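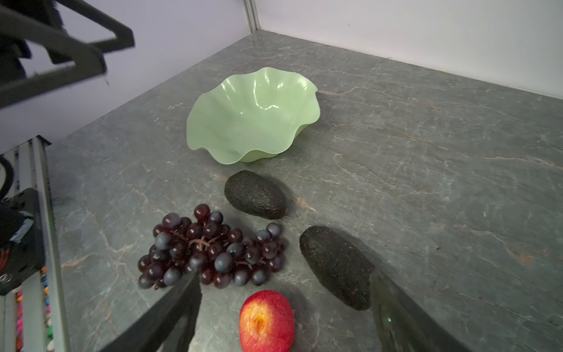
Issue 16, page 97

FRUIT ON THE COUNTER
A gallery by Melina Xenos

Most of the galleries in this newsletter have been of finished rooms. This one stays on a single kitchen counter, with one bowl and some fruit. Readers who wrote in after the July issue asked to see how the stone looks in ordinary use, and several wanted to know about the green bowl.

The counter is gray with pale veining and some orange running through it. Imre Vida chose the slab. He had looked at a plain dark one first and decided it would show every crumb. The veined one was a little more money and he has not complained about it.

The opening picture has the bowl empty in the corner of the counter, with the fruit laid out on the stone: two dark avocados, a bunch of purple grapes and a red apple with some yellow-orange at the top. The walls are a pale lavender white. Fadime Akgül mixed the paint and says the color is slightly different on every wall depending on the time of day.

About the bowl. It is plastic, mint green, with a ruffled rim. We list it in our index as Veres, number 357, and it has been in the house longer than the counter has. Máté Virág found it in a box of picnic things when the old kitchen was being cleared. It is light, it can be dropped, and it washes up in the sink with everything else. The folds in the rim collect a bit of dust if it sits unused, and a soft brush takes care of that.

Avocados are the fruit people ask about most. Imre buys them firm and leaves them out on the counter until they give a little when pressed near the stem. After that they go in the refrigerator, where he gets a few more days out of them. He keeps them away from the apples if he wants them to wait, and puts them together if he wants guacamole by the weekend.

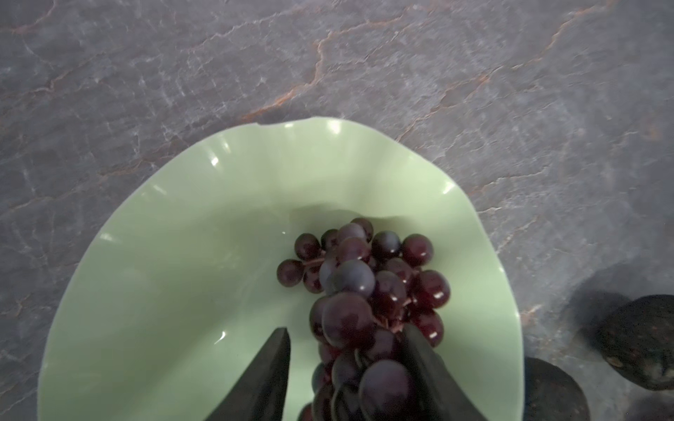 Grapes should go into a bowl last if other fruit is going in with them. They bruise under anything heavy, and the ones at the bottom of the bunch are always the first to go soft. Fadime leaves them on the stem and cuts off small clusters with kitchen scissors. Pulling single grapes leaves the wet ends behind, and those draw fruit flies in warm weather. The dusty bloom on the skins is natural and can stay on until you are ready to eat them. Rinse only what you are going to serve.

Apples will keep on the counter for a week without much trouble. Past that they turn mealy. Béla Vörös stores his in the bottom drawer of the refrigerator and brings out two at a time, which seems like a lot of walking back and forth, but his are always crisp.

A few notes on the stone, from the letters. Lemon juice and vinegar should be wiped up right away, as they can leave dull marks on marble and similar surfaces. Grape juice stains if it sits overnight. Imre uses warm water, a drop of dish soap and a soft cloth, then dries the counter with a towel. He tried a spray called Drerkosix for one month and went back to the soap. The spray left streaks that showed in the afternoon light.

The fruit stays close to the corner at the back. The front part of the counter is where the bread gets cut and the mail gets dropped, and a bowl there was forever being moved. In the corner it is out of the way of elbows and still easy to reach from the table.

Two readers asked for the name of the paint. It is a mix of a white and a violet from Grultum, and Fadime did not write down the proportions. She suggests starting with the white and adding the violet by the spoonful until you like it, then trying it on a board before doing a whole wall.

Pages 98 and 99 have the pantry shelves at Béla's house, with his jars and his labels. Letters about the counter can go to the usual address, marked Kitchens.

October 2022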